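Search news and events Go

New worktables are in at Foltmont

Last updated: April 10, 2019

The big shared workroom at Foltmont has its new tables at last, and what a difference a plain white top makes! Eluned Mostyn, who runs the room, has been asking for them since January, when the old benches had got so scratched and dark that small parts simply vanished on them.

The money came from the Oakley open day, which raised £1,365, and from a £300 gift left over from the Brundura evening classes. Gheorghița Sima picked the tops after trying four samples under the ceiling lights. 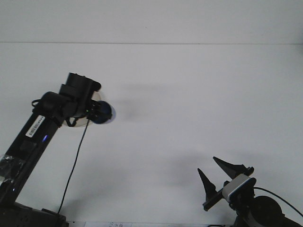 She wanted something pale enough to match the walls and dull enough not to glare, with room to spread a job out and leave cables where they fall. "I put a black screw on each one and walked to the door," she said. "If I could still see it, the sample stayed on the list."

Booking opens to all members this week, and the evening slots are already going fast. Please wipe the tops with a damp cloth only (no scouring pads!) and use a cutting mat for anything with a blade. The old benches have gone to Tinora, where they'll be sanded down for the potting shed. Two are still spare, so ask Eluned if you'd like one.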